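Fitetley open day in Ondville, who else went?
Home robots board, 4 replies

marigold_kit wrote:
I took my mother on Tuesday and we stayed far longer than we meant to, mostly on account of the coffee and Savita Gautam, who ran the bedroom and laundry demo and answered every question we had (and Mom had plenty!). You get to try the hand-held gripper yourself, which I hadn't expected. Savita told us they have 3,184 recordings of household chores so far, 911 of them with clothes or bedding. Two views from the gripper, the bed first and then a big dark garment:

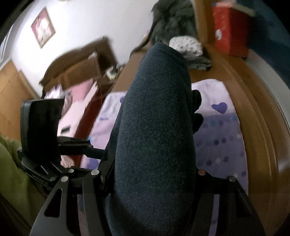
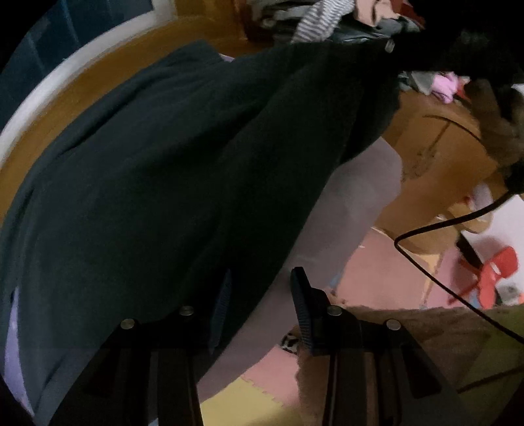

Reply 1, tobermoryjoe:
Glad you two had fun, but I came away grumpy. I've followed Bokard for years and their arm folds towels by itself. At Fitetley a person is doing the work. What was I supposed to be impressed by?

Reply 2, Loan Văn:
Joe, I see it differently, dear. The person's hand is how the robot learns. I tried a heavy coat and it was harder than I'd have guessed, so I have new respect for any machine that manages one. I do agree the talk ran long.

Reply 3, tobermoryjoe:
Fair enough on the coat. I still say show me the robot, and towels don't count as hard either, I'll give you that.

Reply 4, marigold_kit:
Mom sides with Loan, for what it's worth. Savita said the Rana arm should be out for visitors in September, with room for 100 people, so Joe, come along and grumble with us. I'll bring the lemon bars.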